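**Stavmont, July** — The Stavmont Public Library will extend its evening hours at the Laturness branch beginning next month, following approval of the change by the library board on Tuesday. The branch will remain open until 9 p.m. on weekdays. Saturday hours are unchanged.

The decision follows a survey of cardholders conducted in the spring. Of the 600 forms mailed, 137 were returned, and a majority asked for later closing times. Evening access to the study rooms was the most frequent request.

"Many of our patrons work until six and have had very little time to use the building," said Kumudini Sheikh, the branch manager. "The new schedule gives them a full evening."

Two part-time positions will be added to cover the longer day. Jahangir Navaratnam, who oversees facilities for the library, said the parking lot on Bhuiyan Street will stay lit until 16 minutes after closing — a change from the current practice of turning off the lights at the hour.

Study rooms may be reserved at the front desk or by telephone. Reservations for the new evening hours open on the first of the month. 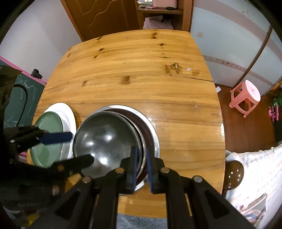 Do cardholders from other branches need to register again to reserve a study room at Laturness?

Any current Stavmont library card is accepted at Laturness, and no separate registration is required.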